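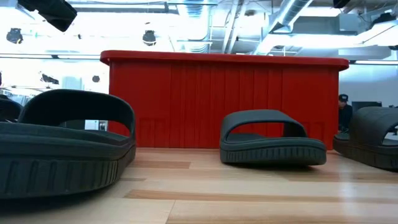

Black slide sandals on a wooden surface.

PREKVILLE TABLETOP GAMING CLUB
Pre-event inspection checklist: miniatures hall, card tables and loan stock
Inspection date: 12/04/2020
Scope: main hall, side room, loan cupboard, entrance lobby
Marking: P = pass, A = pass with action, F = fail, N/C = not checked

Section 1. Access and floor

1.1 Main entrance opens fully and stays open on its hook. P
1.2 Fire exit at stage end clear on both sides. A
Comment: Terrain crates were stacked within the marked area. Moved to the side room during inspection. The floor tape is worn and needs relaying before the May weekend.
1.3 Aisles between table rows wide enough for a wheelchair with players seated. A
Comment: Rows A to C are fine. Row D fails with chairs pushed back. Shift row D towards the wall and remove the end table. The revised layout is on the back of the hall plan.
1.4 Floor free of trip hazards, including bags. P
Comment: Bags go under the table or on the rack, never in the aisle.
1.5 Enclosed shoes worn by anyone moving tables or terrain crates. A
Comment: Rule is missing from the set-up sheet. Add it. Applies to set-up and pack-down only; players may wear what they like during rounds.
1.6 Lobby mat flat, edges not lifting. P

Section 2. Tables and playing surfaces

2.1 Folding legs locked and locking collars present. F
Comment: Five tables have one or more collars missing. Labelled and taken out of use. Collars are the Davberg pattern and the standard hardware shop size does not fit.
2.2 Table tops level under load. A
Comment: Tested with a full terrain set. Table 7 drops at the left corner. Acceptable for card games, not for miniatures on tall flying stands.
2.3 Edges free of splinters and exposed staples. P
2.4 Neoprene mats lie flat, no curl at the corners. A
Comment: The two starfield mats have been stored folded. Roll them print side out and leave under weight.
2.5 Mats clean and dry before rolling. P
2.6 Printed deployment zones match the current scenario pack. F
Comment: Corner markers on the Kinoshita mats follow the old edition. Players measured from the wrong line last season. Cover the markers or withdraw the mats from ranked play.

Section 3. Electrical

3.1 Portable appliance labels in date. P
3.2 Extension leads fully unwound when in use. A
Comment: Reel at the judges' desk was part wound. Unwound and taped along the skirting.
3.3 No lead crossing an aisle without a cover. P
3.4 Painting lamps stable on their clamps. P
3.5 Round timer display readable from row D. A
Comment: Readable when standing. Seated players at the far end lose the lower digits behind the scenery. Raise the display to the upper bracket.
3.6 Kettle kept in the kitchen. P

Section 4. Loan stock: ships and miniatures

4.1 Stock count agrees with register. A
Comment: Register shows 839 items, counting models, stands, pegs, dials and tokens separately. Count agrees once the cards are excluded, as these have their own sheet (see 5.1). The register heading should say so.
4.2 Flying stand pegs intact, no sharp broken ends. F
Comment: Broken pegs found loose in the small ship trays. Ends are sharp enough to cut. Discard; do not glue. A glued peg gives way at the joint and drops the model.
4.3 Manoeuvre dials turn freely and the rivet is secure. P
4.4 Bases flat, no rocking. A
Comment: Large bases are slightly bowed. Permitted, provided both players agree before the first turn.
4.5 Paint and varnish sound on loan models. P
4.6 Metal models stored apart from plastic. A
Comment: Mixed in the lower drawer. Separated during inspection. Foam is compressed and should be replaced when stock allows.
4.7 Magnets on swap-out parts firmly seated. F
Comment: One loose magnet found in the Giko walker set. Loose magnets are a swallowing hazard. The complete set is withdrawn until every magnet has been checked and reseated. It must not go out on a junior table in the meantime.

Section 5. Loan stock: cards and tokens

5.1 Card sheet agrees with binder contents. P
5.2 Sleeves unmarked and of one make within each deck. A
Comment: Upgrade cards in binder two are in mixed sleeves, matt and gloss. A player can tell them apart by touch. Resleeve as a single batch.
5.3 Points values current. N/C
Comment: Revised list not available on the day. Check against the organiser's copy before any ranked event.
5.4 Tokens punched cleanly, faces legible. P
5.5 Damage decks complete and shuffled. A
Comment: Checked up to five decks in the time available. All complete. The remaining decks should be counted at the next session and the result written on the lid.
5.6 Range rulers agree with the steel reference ruler. F
Comment: The acrylic rulers agree. The card rulers are worn short at one end. Remove the card rulers from all boxes.

Section 6. Hobby corner

6.1 Knives capped and counted out and in. P
6.2 Cutting mats used for all cutting. P
6.3 Superglue kept by the supervisor, not left on the table. A
Comment: Bottle left uncapped on the window sill. Removed. Supervisor on duty to sign for the glue box.
6.4 Spray primer not used indoors. P
Comment: Cans are stored in the metal cabinet, away from the radiator.
6.5 Eye wash in date. F
Comment: Out of date. Replace before the corner opens. Hobby corner closed until this is done.
6.6 Bin for blades present and less than three quarters full. P

Section 7. First aid and records

7.1 First aid box in place and sealed. P
7.2 Accident book in place, previous entries removed to file. P
7.3 Emergency contact sheet displayed. A
Comment: Sheet is displayed but gives the old hall telephone number.

Actions before next opening
Replace eye wash (6.5).
Withdraw card rulers (5.6).
Discard broken pegs and restock from the spares tin (4.2).
Check and reseat magnets (4.7).
Correct telephone number (7.3).

Actions before the May weekend
Order and fit collars (2.1). Tables remain out of use until refitted and load tested.
Cover or withdraw old edition mats (2.6).
Relay floor tape (1.2) and reset row D (1.3).
Raise timer display (3.5).
Resleeve binder two (5.2).
Add footwear rule to set-up sheet (1.5).

Items marked N/C are to be treated as F for ranked play until checked. Keep this sheet in the hall folder with the previous one behind it.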